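How I Put Together a Small Community Exhibition (and How You Can Too)

By Noreen Abbasi
Posted 08/02/2021

I've had a bunch of emails asking how we got the Ranstead show up on the walls, so I'm finally writing the whole thing down. It was 29 textile and drawing pieces by people who had moved to town from somewhere else, most of whom had never shown anything in public before. I'm not a curator! I teach evening sewing classes and I'm bossy, and that got me most of the way.

Start with the room

Find your space before you ask anyone to make anything. I did it the other way around and spent most of May begging. Libraries, church halls, the upstairs of a café, the hallway outside a dentist's office — ask them all. We ended up in the old Bukhari fabric store, which had been sitting between tenants, and the owner let us have it for two weeks if we paid for the lights and cleaned up after ourselves.

Go and measure the walls yourself. Write down where the outlets are, which way the door swings, and how high the ceiling is. Then ask what you're allowed to put in the walls. Our answer was "small nails, no screws," and that ruled out half of what I'd planned.

Ask people the right way

My first flyer said "Call for Submissions" and I got exactly zero replies. The second one said "Do you make things? Come have tea and show us," and the room was packed. Words like "submission" and "artist statement" scare people off, especially if English is their third language (or fourth, in the case of one very patient lace maker).

At the tea, I wrote down three things for each person: their name the way they wanted it spelled, what they'd like to show, and whether they wanted it back. Please don't skip that last one. Some folks were happy to sell, and others would have chased me down the street.

Make the labels early

Labels take forever. I'd set aside one evening and it ate up most of a week. We did each one in English plus the maker's own language, printed on plain card and trimmed with a paper cutter. Have the maker check the proof in person, not over the phone. I had one title upside down for days and had no idea.

Keep them short. Name, title, year, what it's made of, and one or two sentences in the maker's own words. I typed up what people told me at the tea and read it back to them, and those turned out so much better than anything I'd have written.
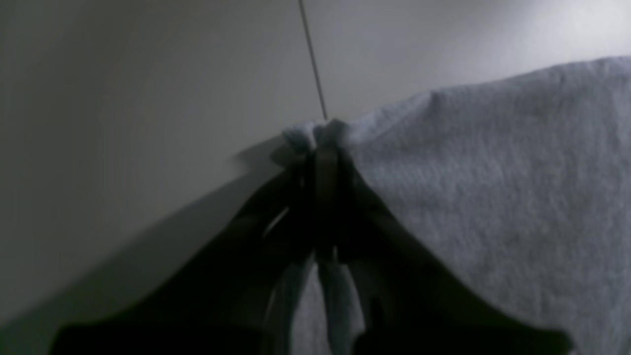
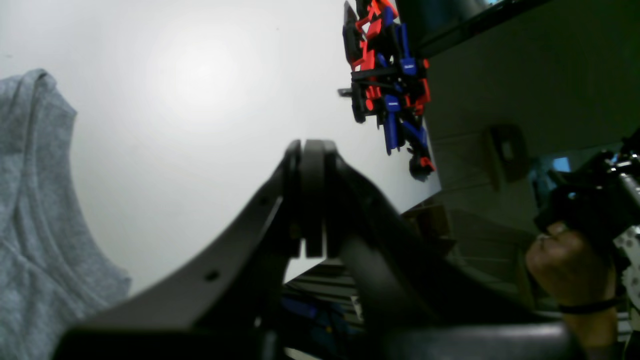
Hanging day

Lay everything out on the floor first, against the wall where you think it'll go, and then walk away and eat a sandwich. When you come back you'll see what's wrong. We swapped the entire left wall after lunch.

I hang things so the middle is at eye level for a person of average height, then drop the whole row a little if kids are coming. For fabric pieces, sew a sleeve across the back and slide a flat wooden strip through it. It spreads the weight and there's nothing poking through the front. Bring twice as many nails as you think you need, plus a pencil, a level and a stepladder that doesn't wobble.

What it cost

The grand total was $825. Most of that was printing and the lights, with $114 going to tea, juice and a frankly enormous tray of baklava for opening night. Zastora, the print shop on the corner, gave us a discount when I offered to put their name on the poster, so do ask!

Opening night

Keep the speeches tiny. I said hello, thanked the owner, and handed over to anyone who wanted to talk about their own piece. Four people did, and one of them sang. Put a guest book by the door with a pen on a string, and save a copy of the poster for every maker.

Next up is taking part of the show over to the Jimodine center, where the walls are brick, so if you know a good way to hang a quilt on brick, leave me a comment.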